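Notebook, handheld gripper sessions, July
Bench rules, second pass

Started 18:30. The aim tonight is to get the working rules for the handheld grippers down to something that fits on one sheet. The Skonddale set came back with too many rejects and most of them were our own doing, so I am writing the rules while the tidying task is going on and changing them as I go. Task is the usual one, small household things into the open cardboard box.
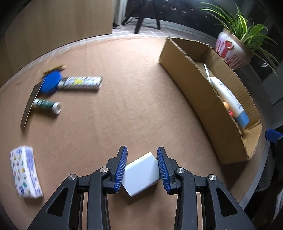
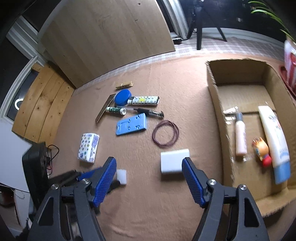
Tidying task, box on the right, white block at the blue finger pads in both.

Notes on the rules, in the order I got to them.

Pads. Both finger pads get wiped with a dry cloth before the first grasp and again every 30 episodes. The old sheet said "when dirty" and that means never. Look along the ribs while wiping. If a rib has lifted or torn, change the pair, never a single pad. An odd pair closes slightly off centre and you then spend an evening blaming the tracking.

Pivots. Check by finger before each session that none has worked loose. No screwdriver on them between episodes. If one has to be tightened, stop the batch, tighten, do the open and close check again and start a new batch number. Clevard wants a fresh calibration after any mechanical change and I think that is fair, although it costs us ten minutes each time.

Open and close check. Fully open, fully closed, 3 times, slowly, at the start and end of every batch. Start and end widths go in the log. If they differ from each other by more than the tolerance on the sheet, the whole batch is held back until someone has looked at it. Held back, not deleted. We deleted one in the spring and later wanted it.

Grasping. Approach with the jaws wider than the object and centre it before closing. Squeeze only until it is held. Soft things are where people go wrong, they carry on closing because the thing keeps giving, and the recorded width then bears no relation to the size of the object. For anything that squashes, I have put "close, pause, lift" on the sheet. The pause should be long enough to see on playback.

Releasing. Open inside the box, below the rim where there is room. Dropping from above the rim counts as a fail even if the thing lands in the box. This was argued over last time and I have kept it in. The Dandden people score it the same way and we want to be able to compare.

Layout. Objects may touch but not be stacked, unless the task card says stacked. Flat things are allowed to lie partly under others as long as one edge is free. Leave a hand's width clear between the group and the box. The box stays where it was at the start of the batch. If it gets knocked, finish the episode, mark it "box moved", and leave the box in its new place until the next batch. Shoving it back half way through makes a mess of the start positions.

Small parts. Anything that could roll off goes towards the middle. Loose metal bits are to be listed on the task card, even when they are only there as clutter. Caps stay on tubes and bottles, checked by hand before they go out. Glass is not to be used at all.

Background. Leave it alone for the length of a batch. Nothing is to be straightened or carried off between episodes, however untidy it looks. The old sheet asked for a plain background and I have taken that line out, as the model has to cope with ordinary rooms anyway. Cables are the exception. Any cable in the walking path is to be taped down or moved before starting.

Second operator. Stay on your own side and keep your gripper still while the other one is grasping. Say "clear" out loud when you have let go. It feels silly for the first few goes and then you stop noticing.

Breaks. Five minutes after every 30 episodes, along with the pad wipe. Trigger finger goes before anything else. I would like a hard limit of 300 a day per person. The target for this round is 2,000, so the limit does bite, but the late episodes in the Skonddale set were visibly worse and I would sooner run over by a few days.

Logging. Batch number, operator initials, gripper number, widths, anything odd. Write it at the time. "Fine" is not an entry.

Still open:
- whether a regrasp counts as one episode or a fail. La says one, Dandden says fail. I lean towards one with a tag - it is useful data either way.
- tolerance on the width check. Present figure was copied from the older gripper and needs measuring again on this one.
- wording for "hand's width". Probably needs a strip of card cut to size and kept with the log.
- spare pads, only one pair left in the drawer. Order more before the next round.

Stopped 20:45. Draft sheet is pinned by the door, pencil comments on it please, not on the log.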